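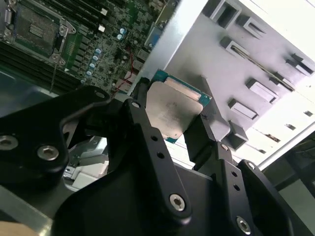 Oi-ling Ng

4.2 What the processor step did to the bench crew

I'll admit I expected the processor step to be the boring part of this paper. Clanport refurbishes office desktops, and before the arms came in, seven people spent most of a shift bent over open towers. Pulling a processor by hand isn't hard. Doing it 94 times before lunch is (ask anyone's thumbs), and the crew had been complaining about sore wrists well before I showed up in October.

Now the case goes on its side on the slotted table, the arms work from the left and the back, and a person stays close by for whatever goes wrong. Hok-lam Leung told me he missed the rhythm of the old job. Kwan-ho Tse didn't miss it one bit – she went straight for the fault-finding desk and got it. 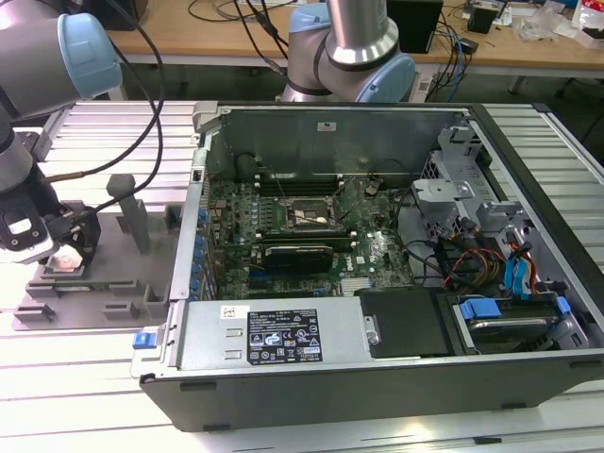

4.3 Who decides when to step in

I kept hearing the same argument at the bench! The written rule says to wait for the arm to stop by itself. The experienced people want to pause it earlier, when the gripper is down over the memory slots and the angle looks off to them (Figure 3).

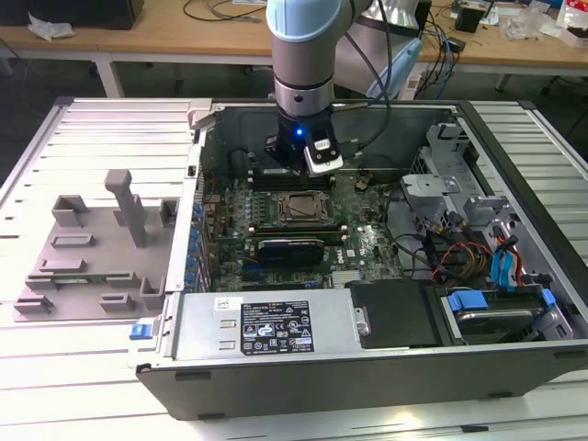 Figure 3. Robot arm over the opened tower. Photo: King-fai Hsueh, Clanport site study.

Of the 70 pauses I logged, nine led to a write-up for breaking the rule, and all nine came from people with years at the bench. That bothered me, and it bothered the shift lead too. We talked it over with the crew, and the write-ups were dropped while the rule got redrafted. The new version lets anyone pause the arm and asks for one line in the log saying what they saw. Leung's lines are my favorite data in the whole study – short, grumpy and very specific about cables.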